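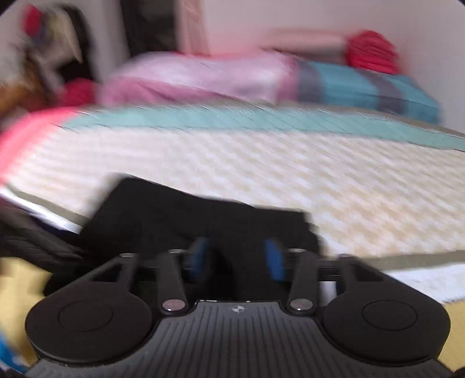 4. Clearing and Dressing the Bed

Use this section for each bed in the Nestari guest rooms. Allow 24 minutes per room.

4.1 Clear the top

1. Take clothing and other personal items off the bedspread before touching the covers. Check dark items one at a time – a folded garment can hide a second one.

2. Lift each item by an edge and raise it clear of the bed. Do not drag it across the spread.
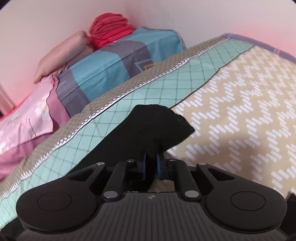
3. Put the items on the chair. Place anything left behind by a departed guest in a Tellach bag and write the room number on the tag.

CAUTION: Empty pockets before sending any garment to the laundry.

4.2 Straighten the bedspread

1. Stand at the foot and pull the spread toward you until the border is parallel to the side of the mattress.

2. Smooth the main field from the center out. Leave the pillows for last.

3. Check the overhang on both sides. It should be even.

Note: Patterned spreads show a crooked line sooner than plain ones. Use the stripe or border band as your guide.

Replacement spreads are on shelf 62. Ask Carmela Goicoechea for the key.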